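**Kaewkla County health notes: indoor capacity and ventilation rules, January revision**

The county order on indoor capacity was reissued this month. Most of the text carries over from the fall version. The changes are in sections 2, 4 and 7, and they affect restaurants, take-out counters, gyms and rented halls. Retail stores and schools are covered by separate orders and are not discussed in this item.

**Section 2: capacity**

The flat limit on seated guests has been dropped. Capacity is now set from floor area and measured air supply, and the lower of the two results applies. Floor area means the space open to customers, less fixed counters, restrooms and storage. Air supply means outdoor air plus filtered return air, with the return portion credited only if the filter is rated MERV 13 or better and the rating is printed on the filter housing or the invoice.

Operators who have no air supply figure may use the floor area result and then cut it by half. The reduced number has to be posted at each public entrance. Staff are not counted toward the limit, but delivery drivers waiting inside are.

Two or more businesses sharing one air handler must file a single worksheet. The Vodari food hall filed this way in the trial period, and its worksheet was accepted with one correction to the return air credit.

**Section 4: case reporting**

The county recorded 2913 confirmed cases in the previous reporting period and 3005 in the current one. The increase is spread across most districts. Rudadari accounts for 1731 of the current total, and it stays in the restricted tier until its figures have fallen in two periods in a row. The other districts move to the middle tier when the order takes effect.

Workplaces must now report a cluster when three or more linked cases occur within 11 days. The old window was a full two weeks. Reports go to the environmental health desk by the online form or by phone before 4 p.m.; anything received later is logged as the next business day. A report should include the shift pattern, the rooms used, and the date each person was last on site. Names are sent separately through the secure form and should not be put in the email.

Malou Kirkegaard, who handles workplace reports for the county, asks that employers send partial information on time and follow up with the rest. Under the fall order, several reports were held back while managers waited for a second test result. That wait is not required.

**Section 7: food counters**

Self-service of unwrapped food remains closed in the restricted tier. In the middle tier it may reopen with an attendant who does the serving. Shared condiment bottles may return in both tiers if they are wiped down between parties. Trays and holders used for assembly must be cleaned at the start of each shift and again at four hours, and the cleaning log kept for 30 days. Paper and electronic logs are both accepted.
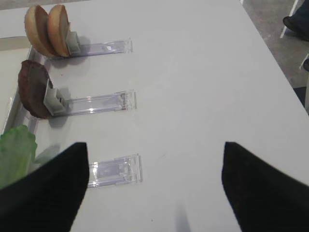 *Bun halves and clear plastic holders on a white tabletop.*

Inspectors will check the log, the posted capacity number and the filter rating on the first visit. A missing log is a written notice. A wrong capacity number is a written notice if corrected the same day and a fine if it is not.

**Worksheet and help sessions**

The capacity worksheet has been rebuilt and replaces the one mailed in the fall. Old worksheets will not be accepted after the end of the month. Readings from handheld carbon dioxide meters can be attached as supporting data but do not replace the air supply figure.

Ysaline Marchal will run a help session on the worksheet at the Valtik branch library, 6:30 p.m., with a repeat by phone for those who cannot attend. Bring the air handler model number and the most recent balance report. Sign-up is at the environmental health desk.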